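Section 4: Setting up a leadership ballot in Tromadik

Before you begin, have your list of council members handy, along with the rules your assembly uses for choosing its president. A little reading now will save you a good deal of scrolling later!

1. Sign in as clerk and open Ballots, then New.

2. Type the name of the post and the length of the term. If the current president is standing again, tick Sitting member.

3. Add each nominee on a separate line. Names can run to 88 characters, accents included, so Begoñe Gallardo and Rocío Peñalver will print just as they should.
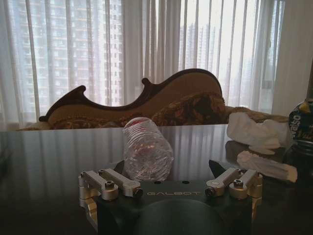 4. Choose the kind of majority. Simple is already picked for you, but plenty of assemblies ask for two thirds, so do take a moment to check.

Note: A member's own delegation doesn't have to back a nominee. Leave Home support blank if your rules say nothing on the matter - the ballot will open perfectly well without it.

5. Set the opening and closing times, then press Save draft.

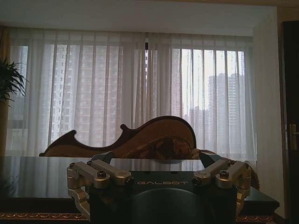 6. Send the draft to a second clerk for approval. Both names go on the final record.

Caution: Once the ballot is open, nominees can't be added or taken off. If somebody withdraws, close the ballot, copy it and start a new round.

Standard accounts allow 200 voters and 20 rounds per ballot. Larger assemblies can ask for the 1000-voter setting under Account - the change takes effect the next time you sign in.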